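Noreen Tully liebte die Regel drei. Regel eins kannte jeder bei Voneo: Wer an den Tisch tritt, weiß, wo der rote Knopf sitzt. Regel zwei galt dem Tempo, nie mehr als 80 Prozent beim ersten Lauf. Aber Regel drei, die hatte sie selbst geschrieben, in einer Dezembernacht, mit kaltem Tee und einem Bleistiftstummel: Vor jedem Start wird laut gesagt, was der Arm gleich tun soll.

»Laut?«, fragte Duggan. Es war sein zweiter Tag.

»Laut! So, dass ich es am anderen Ende der Halle höre.«

Er räusperte sich. Das Prüfblatt in seiner Hand hatte 71 Zeilen, und er hatte fast alle abgehakt, die Finger schon ganz grau vom Stift.
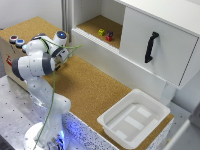

*Der Arm über der Korkfläche, das Tablett noch leer.*

»Er greift den gelben Klotz«, sagte Duggan, »und legt ihn ins Tablett.«

»Und wo geht das Kabel hin, wenn er sich dreht?«

Duggan sah hin. Das grüne Kabel lief am Arm hinauf, und neben dem Greifer stand ein loses Ende ab, zum Fach hinüber. Er hatte es den ganzen Morgen vor Augen gehabt — und erst jetzt, mit dem Satz noch im Mund, sah er es wirklich.

»Es könnte hängen bleiben«, sagte er langsam. »Am Fach.«

»Ja!« Noreen klatschte in die Hände, so laut, dass drüben jemand den Kopf hob. »Genau dafür ist sie da, die Drei! Ist das nicht herrlich?«

Sie zog einen Kabelbinder aus der Brusttasche und hielt ihn Duggan hin. Er legte das Prüfblatt weg, ging zurück zu Zeile eins und fing noch einmal an, diesmal von Anfang an laut.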